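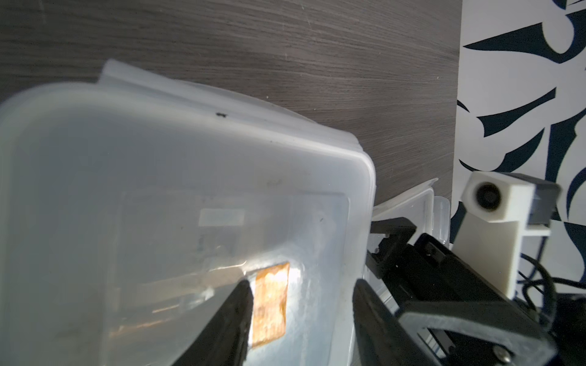 A translucent white plastic food container with a raised rim and an orange-brown paper label.

Leftovers are the parts of a meal that are kept after everyone has finished eating, usually to be served again within a few days. Almost every cooking tradition has its own fond way of dealing with them, and a good many well-loved dishes - fried rice, bread pudding, shepherd's pie, bubble and squeak - owe a great deal to whatever happened to be sitting on the shelf from the night before.

Before home refrigeration, cooks leaned on cool cellars, stone crocks, salt, vinegar and fat to carry food over to the next day. A Sunday roast might come back cold on Monday, then minced, and at last as soup, and household manuals gave whole chapters to this patient sort of planning. The food writer Wouter Bakker, in his kitchen history Drirura, gathers 15 such weekly plans and remarks that the soup was very often the meal the family looked forward to most.

Storage

Cooked food is best cooled quickly and put away within 2 hours. Shallow containers help, as a deep pot of stew can stay warm in the middle for a surprisingly long time. Most cooked dishes keep for 3 days or so in the refrigerator, and soups and braises freeze very nicely.
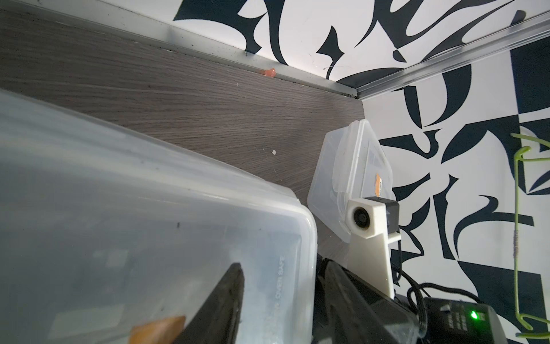
Food storage container with raised lettering reading "OVEN SAFE".

Lidded boxes took over from bowls covered with a plate or a damp cloth, and many now carry molded markings about heat. It is still wise to read these closely, for a lid and its base may not be meant for the same use.

Customs

In some homes the last helping is saved for a guest who may yet drop by, while in others it goes, by long and cheerful agreement, to whoever is up first and would like it for breakfast.

See also: Doggy bag, Food preservation, Packed lunch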